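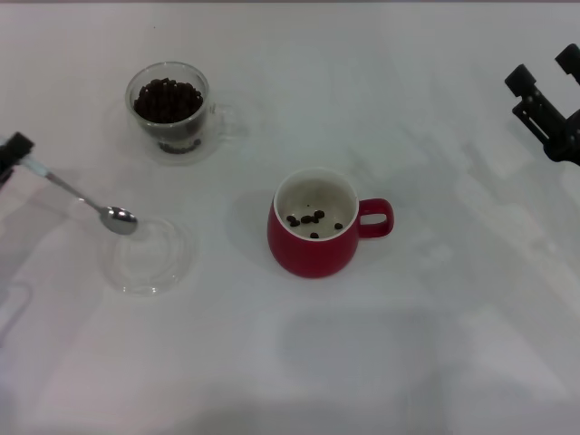
Coffee beans in a glass cup, with a red mug.

The Weighing Room

1. Intake

The lot from Dankwa arrived on 27/01/2018 in seven sacks, each with a lead seal and a paper tag. Cecilia Sarpong entered the seal numbers in the ledger, cut the first seal, and took a sample with the trier at three depths. The procedure allowed 100 grams per sack. She took 100 grams per sack.

Moisture was within limits. Screen size was within limits. The fourth sack was 30 grams heavier than its tag. Scales drift, and the tolerance for a sack of that class was several times larger, so the difference required no action. She wrote it down in the margin in pencil.

Boltar, the buyer, had closed its own laboratory in December and now accepted the weighing room's figures without a second test. Her signature released the payment. It had released payments for ten years, first under the old manager and then under the one who came by on Fridays and asked whether the heater was still making that noise.

She put the check weight on the scale. It read correctly. She put the fourth sack back on and got the same 30 grams.
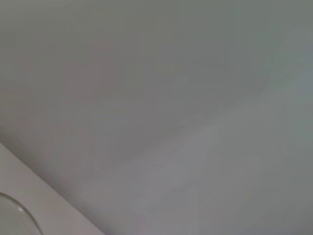 The sack had to be emptied to be certain, and an emptied sack could not be resealed without a form. The form was a Vekovell form, in three copies, and asked for the reason for opening in a box the width of a thumb. She wrote "weight." Then she spread a sheet on the floor and tipped the sack over it slowly, moving backward as the pile widened.

It took most of the afternoon. Near the bottom she found an envelope, folded twice and tied with the same string used on the tags. The paper had taken on the smell of the jute. It was addressed to the weigher at Plunda.

She was the weigher at Plunda. There had been one before her, a man whose handwriting filled the ledgers up to the middle of the second shelf. He made his sevens with a bar through them.

The letter was a single page. It gave the rainfall by month, the date of the first picking, and the name of a child. It asked whether the roof had been fixed. It said that the last letter had gone in the fourth sack as usual, and that there had been no reply, and that perhaps the sacks were no longer coming back.

The sacks did not come back. They had been sold for packing for as long as she had worked there.

She weighed the letter with its envelope and string. Roughly 30 grams, allowing for the draft from the door. She refilled the sack, tied it, and attached a new seal. On the form, under items removed, she wrote "paper." 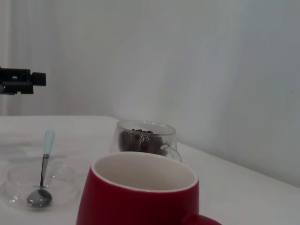 2. Dispatch

The truck came at seven. Six sacks went out under their original seals and one under hers. The driver signed for all of them without reading the form, and left her the third copy.

She took down the ledgers from the second shelf and looked at the margins. Every harvest, beside the fourth sack, there was a small figure in pencil. None of them had been carried into the totals.

On Monday she asked the office for the sender's address and an empty sack. The office wanted to know which account to charge. She gave them her own.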